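# Clause Four

The rulebook for the Kukcombe lab ran to 817 lines, and Pouran Farahani had been sent to find out whether anyone obeyed them.

She had written rules herself once, for a firm called Zakance that made conveyor guards, and it had left her with a low opinion of the trade. People wrote rules after something had gone wrong and then filed them where the next thing that went wrong wouldn't be disturbed.

"You'll want the short version," said Ng, who ran the place. He gave her a single sheet. The short version had five clauses. She read them standing up, with her coat on.

1. Every movement of the arm shall have a named person watching it. Pouran looked across at the desks. There were people at them, certainly. She asked Ng which one was named. He said it depended on the shift. She asked what it depended on at ten past two on this shift, and he went off to look.
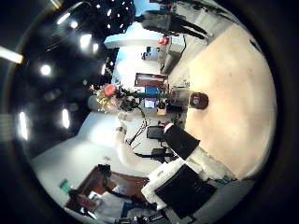

2. The hand shall not be offered anything that can't be replaced. "So flowers are all right?" she asked Ng when he came back. He said flowers were in fact recommended. They bruised, so you could see at once if the grip had been too hard. Pouran said you could also see it on a thumb. He wrote this down, which annoyed her.

3. Cables shall be tied and kept clear of the joints. This was the one she had been looking forward to. In her experience every lab in the country had this clause, and every lab in the country had the same cables.

She walked round the arm slowly. Some of the bundles were tied. Others hung in loops with no opinion either way.

"What does clear mean?" she said.

"Clear of the joints."

"By how much?"

Ng turned the sheet over, as if the figure might be on the back. "The long version says a sensible distance."

"Who's sensible?"

"Well," said Ng. "Istar, usually."

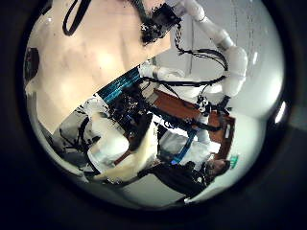 *Clause 3: the arm and its cables.*

Istar turned out to be a woman of few words who had been there longer than the robot. Pouran found her in the corridor by the kettle and asked what a sensible distance was. Istar held up a fist.

"Mine," she said. "Not his. His are too small."

"And is that written anywhere?"

"No."

"And when you're on holiday?"

Istar thought about it. "They ring me."

Pouran had a form with a box for this kind of thing. The box was headed *Evidence of Compliance* and was two lines deep. She wrote *Fist (Istar's)* and then, because head office would only send it back, crossed it out and wrote *Informal measure in use, recommend it be written down*. It was the same sentence she had used in June about a bakery.

4. Anything dropped or knocked over shall be left where it lies until it has been recorded.

She read that one twice. It was the only clause on the sheet she wouldn't have expected, and she distrusted it for that reason. A clean table was easy to fake. You could wipe one down while the inspector was signing in at the front door, and plenty of people did. But a rule that said to leave the mess alone was either very good or a fine excuse for never tidying up.

"Show me," she said.

Ng took her to the table. There was a plastic cup on its side. There was a flower, lying along the far edge as though someone had put it down to answer the phone. There were small white bits of plastic along the near edge, which he didn't mention and she did.

"Brackets," said Ng.

"Off what?"

"That's being recorded."

"By whom?"

He looked at the desks again. 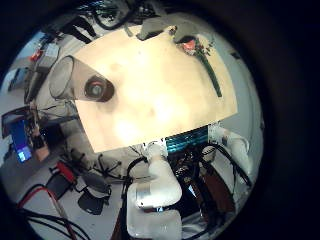 *Clause 4: the table, as left.*

Pouran asked for the record. It came on a clipboard, in three different hands. The cup was there, with a time beside it. The flower was there too, under the heading *Item*, and in the next column, where it said *Cause*, someone had written *unclear - robot or Ng*.

She liked that more than she wanted to. In roughly half the places she visited the cause column said *operator error* all the way down, in one pen, as if it had been filled in over lunch. Here was a person who had not known and had said so. Then again, the brackets weren't on the list at all, and a record that kept the cup and lost the brackets was the sort that looked lovely in a binder.

"Add them," she said.

"Now?"

"I'll wait."

He wrote *white plastic pieces*. She asked how many. He bent down until his nose was nearly level with the tabletop and started to count, stopped, and started again from the other end. Pouran kept her eyes on the white fingers while he did it. Ng was well inside the line that clause five said he must not cross, and clause five didn't say anything about inspectors who had told him to.

"Mr Ng," she said.

"Nearly there."

"Who's watching the arm?"

He straightened up very carefully.

"You are," he said.

She took the sheet out of her pocket and found clause one. There was a space beside it for a name. She looked for her pen, and Ng, who had gone rather pale, passed her his.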